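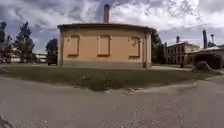 Murkar Mineral Wall Paint — Kpodo Beige
Home / Exterior finishes / Wall paints / Kpodo Beige
Skip to product details

Kpodo Beige

A warm, sandy, slightly peachy beige for rendered outside walls. It's the color we get asked for more than any other in the Murkar range, and we're very happy about that, as it's the one we spent longest getting right! Dead flat, breathable, and made for old plaster as much as new.

Choose a size
Sample pot
2-gallon pail
5-gallon pail
Add to basket — Save for later — Order a color card

About this color

Kpodo Beige belongs to a family of wall colors you find all over older single-story buildings: service blocks, workshops, gatehouses, the sort of low, plain place with a brick chimney and a strip of grass out front. It has some orange in it and a little pink, and it moves between the two with the weather. Under a gray sky it goes soft and chalky. In low evening sun it warms up a lot (we've had people phone us after seeing it at six o'clock, asking if we sent the wrong pail, and then phone back the next morning, happy).

It sits very well next to red-brown brick, and it's lovely under a dark brown eave. If your building has a plinth band at the bottom, try our Wasetcombe Gray on that, a quiet, dirty gray that hides road splash and won't fight with the wall above.

The recipe was worked out by our color maker, Mohammed-Awal Wumbei, who started with a box of old plaster flakes and mixed 28 test batches before he'd let anyone else look at one. Batch 17 is what you're buying. He still thinks batch 16 was nearly as good.

What it's for

Lime render, cement render, bare masonry, and old mineral paint in sound condition. It's especially good on walls with raised window surrounds, pilasters and blind recesses, where a shiny paint shows every trowel mark. A flat mineral finish lets the shadows do the work, and a shallow recess filled flush with plaster still reads clearly from across the road.

Please don't use it on wood, metal or downpipes. For those, see Murkar Trim Oil.

Using it

Brush off loose material and dirt, and cut back any grass or weeds touching the base of the wall. Patch damaged render with a similar mix and let it cure fully. New lime render wants a good long wait.

Dampen the wall lightly before you start. Stir the pail right down to the bottom, as the pigment is heavy and it settles, and keep stirring as you go. Work with a wide block brush in short, crossing strokes, and finish a whole face of the building in one go if you can. Stopping halfway along a wall leaves a line, and you will see that line forever. Corners and recess edges are good stopping places.

Put on two coats, with a night between them. Keep it off hot walls and away from rain until it has set.

The first coat looks patchy and much too dark. Carry on! It lightens as it dries and the second coat evens it out.

Coverage

A 5-gallon pail covers some 500 square feet of smooth render with both coats. Rough or very thirsty walls take more. If you're painting more than one pail's worth, mix the pails together before starting so the color matches from end to end.

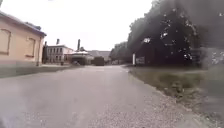 Can I use Kpodo Beige on a wall that stands right beside a road?
It works well there, and plenty of our customers use it on walls facing a lane or a yard. Dust brushes off the flat surface once it has cured. For the bottom foot or so, where grit and puddle water get thrown up, we'd suggest a separate plinth color that can be redone by itself every few years.

More about colors that go with it

On a lane with several pale buildings in a row, a beige with a little pink in it helps the low ones hold their own beside taller neighbors. Blue-gray roof edges look great with it too — the cool edge makes the wall look warmer. We'd steer clear of pure white trim, which makes the whole thing look like a cake.

If Kpodo Beige is a shade too orange for you, try Kpodo Pale. It's the same recipe with less pigment and it's handy for pilasters and corner details, where a slightly lighter tone picks them out gently.

Matching an existing wall

Send us a flake of paint or plaster the size of a thumbnail, wrapped in paper, in a stiff envelope. Mohammed-Awal reads it on the Fotora color meter and then checks it by eye by the north window, and the eye wins any arguments. Take your flake from a sheltered spot, under the eave or inside a recess, where the color has faded least. Matching runs all year except July, when the workshop is shut.

Delivery and storage

Pails go out on a pallet truck, so please tell us if the road is narrow. Store unopened pails somewhere cool and free from frost. Once opened, press the lid down hard and use the paint within the season.

Color card last updated April 2025

Related: Wasetcombe Gray — Kpodo Pale — Murkar Trim Oil — Wide block brush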